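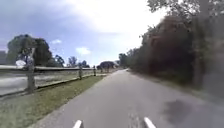 Figure 1. Forward camera view on the Pokusville path, with the fence on the left and the tree line on the right. The two pale prongs at the bottom are part of the robot.

Flolo: Following a Paved Path With One Camera
Final project report, Mobile Robots course
Xiaoqing Qiu
2026-06-09

1. Goal

The goal of this project was to get a small outdoor robot to drive along a paved path using only its forward camera. The robot is called Flolo. It was built by last year's class and it already had working motors, a battery tray and a remote control. It had no software for driving by itself.

I wanted Flolo to stay on the pavement without painted lines to follow. Most of the line-following examples I found depend on a strong edge, such as black tape on a white floor. The path in Pokusville has no lines, and its two sides do not look alike. On the left the asphalt ends at a thin sandy edge and then patchy grass. On the right it fades into dirt and low plants under the trees. I expected the right side to be the harder one, and it was.

2. Equipment

Flolo has four wheels and steers by running the left and right sides at different speeds. The camera is mounted in a fixed position and was not moved during the project. The computer on board runs two programs. Pistis is the part that looks at each picture and decides which pixels are path. Su is the part that turns that answer into a steering command. I wrote both of them, starting in September.

The prongs at the front of the robot are always in the camera view. I kept them there and masked them out in software. The mask is a fixed shape, so it only works if the camera stays put. I put thread lock on the camera bolts after the second outing and checked the mask at the start of each outing after that.

3. Collecting and labeling pictures

I drove Flolo by hand along the path and saved pictures as it went. After throwing out the blurry ones and the near duplicates I had 967 pictures. I labeled all of them by drawing the outline of the pavement. This took much longer than planned. My first labels were not consistent on the right side, where it is hard to say where the asphalt stops, so I made a rule: if dirt covers the pavement, it is not path. Then I went back and redid the first 113.

I set aside every picture from the last day of driving for testing. I did not use any of them for training.

4. How Pistis works

Pistis shrinks each picture, covers the prongs with the mask, and ignores the upper part where there is only sky and treetops. A small neural network then marks each remaining pixel as path or not path. Su takes the middle of the path at three distances ahead of the robot and steers toward a weighted average of the three points. The nearest point counts most.

The first version used color alone, with no network. It picked gray pixels near the bottom center and grew outward from there. This was quick to write and it ran fast, but it had two problems. Dark patches on the asphalt were left out of the path, which made Su steer around them. The weathered fence rails were also close to the pavement in color, and now and then the program joined them to the path on bright days.

The network handled the fence well. Dark patches were still a problem until I added more pictures that had them. A patch on the lower right, like the one in Figure 1, was the worst case — it is close to the robot, so it affects the point that counts most.

5. Test runs

I did 9 test runs with the final version. Each run was 50 meters in the same direction, with me walking behind and holding the remote. A run counted as complete if I did not have to take over.

Seven runs were complete. In the other two I took over when the right wheels left the pavement. Both times Pistis had marked part of the dirt shoulder as path, and Su moved the robot toward it a little at a time. There was no sudden turn, so I was slow to notice in the first case.

Glare was less of a problem than I expected. With the sun ahead, the far end of the path gets pale and Pistis loses it early. Su then works from the two nearer points only, and the robot wobbles more but stays on the path.

6. What I would change

The labels on the right side are still the weak part. I would label the shoulder as its own class, so that the network has to learn what it looks like. I would also record more pictures with the robot placed too far right on purpose. Nearly all of my hand driving was down the middle, and Pistis has seen very little of what the path looks like when Flolo is already off course.

Su could be changed to slow down when the far point is missing. At present it holds the same speed the whole way. The speed is set in the Su settings file, and the next group should lower it before trying the path in the opposite direction, which I did not test.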